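Clube de Robótica Plurkiditz - Conselhos de cozinha
Carregar e descarregar a máquina de lavar louça

O Clube de Robótica Plurkiditz disponibiliza aos alunos e às famílias as recomendações reunidas no âmbito do projeto Plirska, dedicado às tarefas domésticas automatizadas. As regras aplicam-se tanto ao braço do robô como a quem arruma a louça à mão.

Antes de começar
Retire os restos de comida com uma espátula. Abra a porta por completo e puxe o cesto inferior até ao batente - os alunos devem confirmar que os cabos do braço não tocam nas grades.

Cesto inferior
Coloque os pratos na vertical, um por ranhura, com a face voltada para o centro. As travessas ficam nas laterais, para não impedirem a rotação do braço aspersor.

Cesto superior
Reserve-o para copos, chávenas e taças pequenas, sempre com a abertura para baixo. Peças de plástico leve devem ficar presas entre os suportes.

Descarga
Esvazie primeiro o cesto inferior. Nos exercícios com o robô, a velocidade do braço não pode exceder 50 mm por segundo dentro da máquina, e só se utilizam peças com menos de 500 g.

As inscrições para a oficina de agosto são feitas junto do coordenador, Said Kamel. Os alunos menores devem entregar a autorização do encarregado de educação.

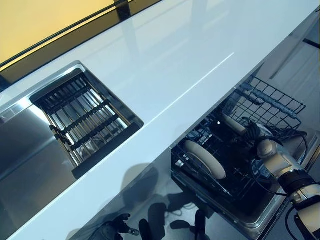 Projeto Plirska: o braço do robô junto aos cestos da máquina de lavar louça.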